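Metholm Coast Half Marathon

The Metholm Coast Half Marathon is a road running race held every year in July in the port town of Metholm. The course covers the standard half marathon distance on closed public roads, starting and finishing on the harbor front. A shorter race over five miles is run on the same morning. Both events are organized by the Metholm Harriers, a local running club, under a street permit issued by the town.

History

The race grew out of a club handicap run between Metholm and the village of Ruawai. The handicap was open to members only and was run on the shoulder of the coast road with traffic passing. Club secretary Marcelle Leblanc proposed opening it to the public and asked the town to close the road for the morning. The first open race had fewer entrants than the club had planned for, and the finish was moved from the athletic track to the harbor so that more people would see it.

The five-mile race was added later, at first as a walk. It became a timed run after several seasons and now draws many of its entrants from schools and workplaces in the town. A relay for teams of four was tried twice and dropped, as the exchange points blocked access to side streets.

Course

Runners leave the harbor front heading north and pass through the old town before joining the coast road. The first two miles are flat, apart from a short ramp at the railroad bridge. The road then climbs to the Taver headland, the highest point on the course, and drops to Ruawai, where the field turns at the church and comes back on the opposite lane. The return leg leaves the coast road at the foot of the headland and follows the river path into town.

The surface is asphalt except for the river path, which is packed gravel, and a stretch of cobblestones near the finish. The cobblestones have been a regular source of complaints from wheelchair entrants, who since the last change of route have finished by way of the parallel street. 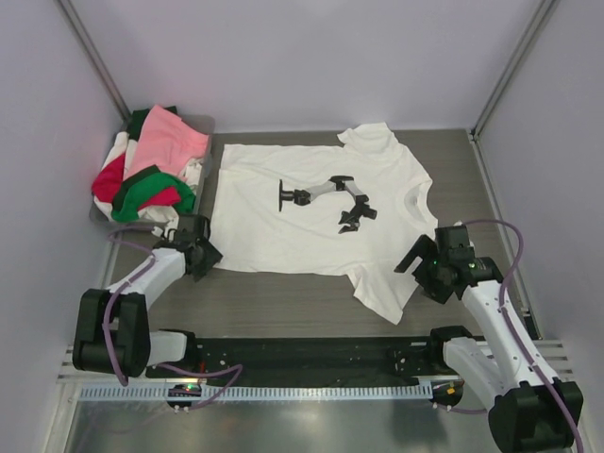
The five-mile race follows the same roads as far as the bottom of the climb, then turns inland and joins the river path. Its start is set after the last half marathon runners have cleared the bridge, so the two fields do not meet until the final mile.

Entry and start

Entry is limited to 948 runners in the half marathon and 500 in the five-mile race. The first figure comes from the width of the river path and was set by the town after a safety review. Places are given in order of application, with a small number held back for residents of Ruawai, whose main road is closed by the event. Entries cannot be passed to another runner once numbers have been mailed.

Half marathon entrants must be at least 18 on race day. The start is divided into three groups by expected finishing time, and results are based on chip time – except for the first 8 men and the first 8 women, who are ranked in the order they cross the line.

Traffic and public transportation

The harbor front is closed to vehicles from the evening before the race. The coast road closes one hour before the start and reopens in sections behind the last runner. Parking is banned along the entire route, and cars left there are towed to the lot behind the fish market. Under the traffic plan published on May 25, 2019, the closure of the railroad bridge was shortened and a crossing point for residents was added at the north end of the old town.

Buses between Metholm and Ruawai are replaced by a shuttle on the inland road. Ferry passengers with vehicles are directed to the east gate of the port, where delays of up to 5 minutes are normal when runners are passing. Emergency vehicles may use the course at any time, and marshals are instructed to stop the race if necessary.

Notable runners

Rosaire Vachon won the men's half marathon three times in a row and later served as race director. Apolline Barbier holds the women's course record, set in her only appearance. Periklis Zervas won the first timed edition of the five-mile race and afterward moved up to the longer distance, where his best result was second place behind Gwenaël Roussel.

See also

Taver Hill Race
Futero Bay 10K
Metholm Harriers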